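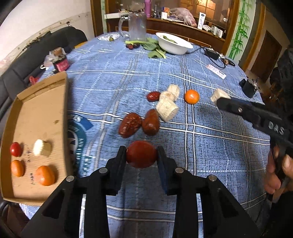

Häufige Fragen zu unserem Mitbringtisch

Schön, dass Sie hergefunden haben! Seit wir in der Nachbarschaftsküche Tindby einmal im Monat alle zusammen an den runden Tisch bitten, bekommen wir so viele liebe Zuschriften, dass wir mit dem Antworten kaum nachkommen. Deshalb haben wir die Fragen, die immer wiederkehren, auf dieser Seite gesammelt. Sollte Ihre nicht dabei sein, schreiben Sie uns ruhig trotzdem, wir freuen uns wirklich über jede Nachricht (auch wenn die Antwort manchmal ein paar Tage braucht).

Was ist der Mitbringtisch überhaupt?

Jeder bringt mit, was die Küche gerade hergibt: ein paar Mandarinen, eine Handvoll rote Datteln, ein Bund Blattgemüse, drei Tomaten vom Balkon. Wir legen alles auf den Tisch, schauen gemeinsam, was zusammenpasst, und kochen oder knabbern daraus etwas. Einen festen Speiseplan gibt es nicht. Im Januar hatten wir einmal fast nur Zitrusfrüchte und haben den ganzen Abend Schalen geschnitten und Tee gekocht, und das war einer der gemütlichsten Abende überhaupt!

Muss ich mich anmelden?

Eine kurze Nachricht wäre lieb, damit wir genug Stühle herrichten können. Am großen Herd haben 7 Leute bequem Platz, der Rest sitzt, schnippelt und erzählt. Wer spontan vor der Tür steht, wird natürlich trotzdem hereingebeten.

Wie viel soll ich mitbringen?

Weniger, als Sie denken. Eine Handvoll von einer Sache reicht völlig, denn es kommt ja von allen Seiten etwas dazu, und am Ende soll niemand mit vollen Tüten nach Hause gehen müssen. Von jeder Sorte nehmen wir gern kleine Mengen, von großen Säcken Kartoffeln bitten wir abzusehen. Dafür haben wir schlicht keinen Keller.

Was macht man denn mit roten Datteln?

Das werden wir fast jedes Mal gefragt! Die getrockneten mit der runzligen Haut heißen auch Jujube und sind mit den Palmdatteln, die man aus der Weihnachtszeit kennt, nicht näher verwandt. Sie schmecken milder, ein bisschen nach Apfel und Karamell. Wir waschen sie kurz unter warmem Wasser, schneiden sie der Länge nach auf und nehmen den Kern heraus. Dann kommen sie in den Reisbrei, in eine Hühnersuppe oder mit ein paar Scheiben Ingwer in die Teekanne. Zwei oder drei pro Becher genügen, sonst wird es sehr süß.

Wie bleibt das Blattgemüse bis zum Abend frisch?

In ein feuchtes Küchentuch gewickelt und ins Gemüsefach gelegt, hält es gut durch. Wenn die Stiele schon etwas müde sind, schneiden Sie unten ein kleines Stück ab und stellen Sie den Bund eine halbe Stunde in kaltes Wasser. Lose Blätter sammeln wir in einer Schüssel, die wandern ganz zum Schluss in die Pfanne.

Warum liegen Tomaten und Obst in flachen Kartonschalen?

Weil sie sonst davonkullern. Kianoush Ebrahimi hat damit angefangen, nachdem ihm eine ganze Ladung Kirschtomaten unter den Schrank gerollt war. Druckstellen sieht man so auch früher, und wer mag, schreibt gleich auf den Karton, was hineingehört.

Darf ich die Tischdecke mit Tee bekleckern?

Aber ja. Unsere karierten Decken haben schon alles erlebt. Teeflecken gehen mit kaltem Wasser und etwas Gallseife meist wieder heraus, bei Tomate lieber nicht lange warten.

Kostet die Teilnahme etwas?

Wir bitten um 3 Euro für Reis, Öl, Tee und Strom. Kinder essen frei mit.

Wo finde ich Sie?

In der Grarnacher Straße 83, Eingang über den Hof. Wir beginnen um 18 Uhr, die Teekanne steht meistens schon früher bereit. Fahrräder können Sie an den Zaun lehnen, das Tor bleibt bis zum Schluss offen.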